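Equipment planning for tabletop robot cells

Equipment planning for a tabletop robot cell is the work of deciding what to buy, in what order, and how much money to hold back before a small robot workspace is set up. The term is mostly used for cells with one or two arms on a single table, as found in teaching labs, test kitchens and product research groups. Larger production lines follow different purchasing rules and are usually quoted as a whole by an integrator.

Cost groups

A budget is normally divided into arms, end effectors, structure, sensing and consumables. The arms take the largest share and are often the only item priced with care. Grippers come next, and are frequently sold without the mounting flange or the cable. Structure covers the table, base plates, extrusion framing and any shelf or side desk for the controllers. Each arm may come with its own teach pendant, which needs a resting place within reach of the operator.

Consumables are cheap but recurring. Paper table covering and colored tape wear out and are replaced on a schedule. Household objects used as test items also belong here, since lids, latches and coatings get damaged with repeated handling.

In her planning guide for small labs, Annag MacKinnon recommends that the budget be written from the table upward. The working surface is sized first, then the reach of the arms, and only then the model. She gives 300 mm as the least clear margin between a base plate and any seated operator, and advises buyers to draw the side desk on the same plan as the table. 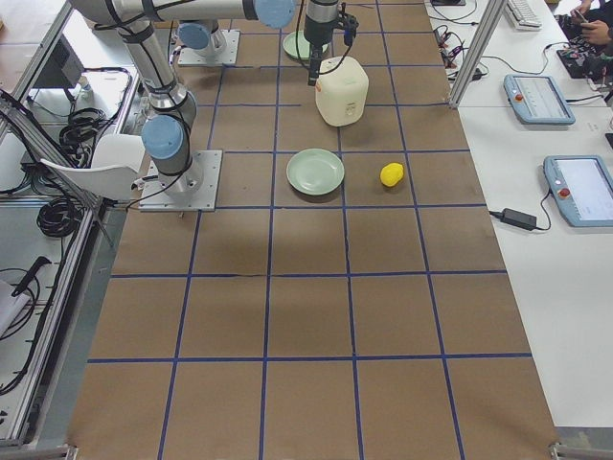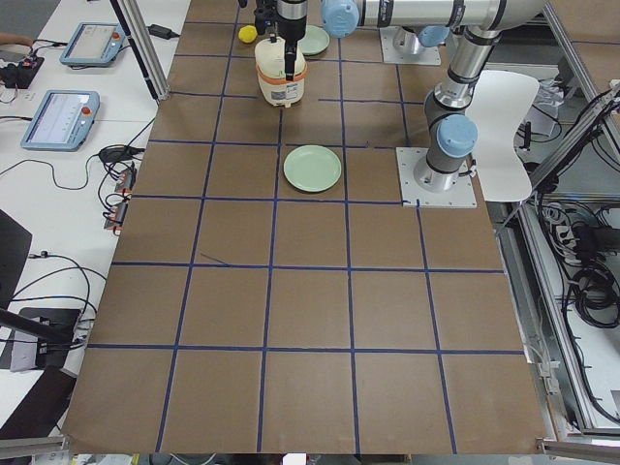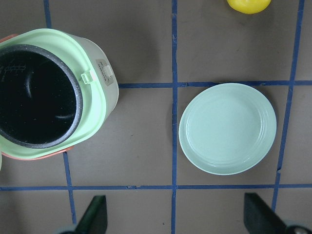 Taped grid work surface with green plates, in two views of the two-arm table and one close view from the gripper.

Cabling and power

Cabling is the item most often left out of a first quotation. A two-arm cell needs separate runs for arm power, pendants, gripper control and cameras, and spare length has to be stored somewhere. Planners allow a shelf or tray under the frame for coiled cable. Power adapters are listed one by one, with the outlet each will use.

Lead times

Arms and grippers rarely ship together. Suppliers such as Matsuda quote 60 working days for an arm, while a gripper from Giretti may arrive in less than half that time. Buyers commonly order the frame last – a mistake when the base plates have to be drilled to match. The Flirnarberg teaching lab, which opened its first cell in May, ordered its framing before its arms and used the wait to lay out the table.

Hours and replacement

Gripper fingers are treated as wear parts. A common rule is to inspect them after 1000 grasps and to keep one spare pair per arm. Cameras mounted at the wrist are budgeted the same way, as their cables flex with every movement. Arms are usually written off over 5 years.

Planning tools

Most groups use an ordinary spreadsheet. Tendus, a planning program for small cells, keeps the parts list and the floor drawing in one file and flags parts that have no matching cable or mount. It does not hold prices, which are entered by the user from current quotations.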